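Dalonier to Open Second Tea and Coffee Shop in Karkedholm

KARKEDHOLM, July 26, 2021. Dalonier, a family-owned seller of loose tea and whole bean coffee, will open its second shop in Karkedholm in December. The new shop takes over the former Saarinen bakery next to the ferry landing and will have 20 seats, a tasting counter and a small stockroom for mail orders.

"People have been asking us for a place to sit down since we started," said Cameron Grimshaw, owner of Dalonier. "The first shop is too narrow for that. We can sell you a bag of tea there, but you have to take it home to drink it."
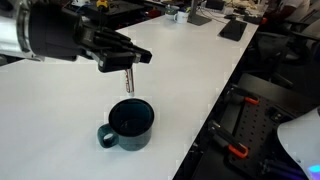
What the Shop Will Sell

The full range from the first shop will be carried over, along with 4 new black teas and a house coffee blend named Oltis. Drinks will be served in stoneware mugs, and customers who bring their own cup will pay the same price as for a small. Bread and rolls will be delivered each morning.

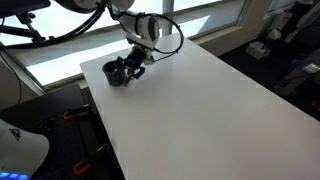

Tasting sessions will be led by Othmane Abdelaziz, who has bought tea for the company for 5 years. Each session covers green, black and smoked teas and is limited to the seats at the counter. Booking will be handled at the first shop until the new one opens.

"I would like people to try a tea twice, brewed short and brewed long," said Abdelaziz. "Most of the complaints we get about bitter tea are about time and water."

Dalonier is hiring counter staff for both locations. Applications can be handed in at the first shop during opening hours.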